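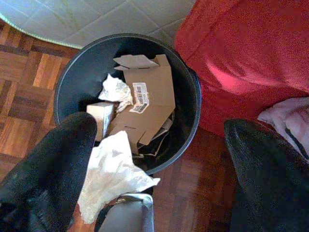
Rapport d'avancement, programme de réduction des déchets de bureau
Période : de juin à octobre
Destinataire : Fondation Afridi, pôle Territoires
Rédaction : Nusrat Rind, coordination, association Tridinmont

Rappel de l'objet

La subvention couvre l'accompagnement des petites entreprises de la zone d'activité de Sivanum dans le tri de leurs papiers, cartons et emballages. La convention prévoit un diagnostic par site, la mise en place d'une collecte mutualisée et la formation d'un référent dans chaque entreprise participante. Le présent rapport porte sur la deuxième tranche.

Diagnostics

Les diagnostics sont terminés. Nous avons rendu 173 fiches individuelles, remises en main propre quand c'était possible, sinon par courriel. Les cabinets comptables et les bureaux d'études ont répondu vite. Les ateliers de réparation ont demandé plusieurs relances et un passage tôt le matin, avant l'ouverture au public.

Le constat principal concerne le carton de livraison. Dans beaucoup de bureaux, il part dans la corbeille du poste de travail avec les mouchoirs et les restes de repas, puis dans le bac d'ordures ménagères au moment du ménage. Le papier d'impression, lui, est déjà bien séparé, en partie grâce aux contrats de destruction de documents signés avant notre arrivée.

Collecte mutualisée

Le prestataire retenu est Solto. Le contrat a été signé en juillet, avec un mois de retard sur le calendrier initial. Le point de blocage était l'accès à la cour nord : le portail est géré par le syndic et le code change chaque trimestre. Une clé a finalement été confiée au chauffeur contre signature.

Quatre points d'apport sont en service. Le point situé derrière le bâtiment C déborde en fin de mois et nous avons demandé un second passage. Solto propose de le facturer au forfait ; la discussion est en cours. Deux entreprises ont quitté le dispositif pendant l'été, l'une pour cause de déménagement, l'autre parce que son bailleur fournit désormais le même service.

Formation des référents

Les séances se tiennent à 12 h 30 dans la salle de réunion de la pépinière et durent une heure. Elles sont animées par Kylie Kerslake. Le support a été raccourci après la première séance, jugée trop théorique par les participants. La partie sur la réglementation tient maintenant sur une page et le temps gagné va aux questions pratiques : que faire d'une enveloppe à bulles, d'un carton taché, d'une étiquette d'expédition portant un nom et une adresse. Sur ce dernier sujet, nous recommandons de rendre l'adresse illisible avant le dépôt.

Le personnel de nettoyage n'était pas inclus dans le projet d'origine. Plusieurs référents ont signalé que les consignes se perdaient à cette étape. Une séance a donc été ajoutée à 18 h, avec l'accord des deux sociétés de propreté présentes sur la zone. Elle n'a pas entraîné de dépense supplémentaire pour le programme.

Budget

Les dépenses suivent le prévisionnel, sauf sur la signalétique. Il reste environ 4 000 euros sur cette ligne, les affiches ayant été imprimées en interne. Nous demandons l'autorisation de reporter ce solde sur la collecte, afin de financer le second passage au bâtiment C. Le tableau détaillé et les factures sont joints en annexe 2.

Suite

Les pesées par point d'apport commenceront à la prochaine tranche, dès que Solto aura équipé son camion. Jusque-là, nous ne disposons que des bordereaux d'enlèvement, qui donnent un nombre de bacs sans indication de poids. Une visite de la zone peut être organisée pour la fondation à sa convenance. Merci de nous faire parvenir votre réponse sur le report de budget avant la clôture des comptes.

Ce site utilise des cookies de mesure d'audience. Accepter | Refuser | Personnaliser mes choix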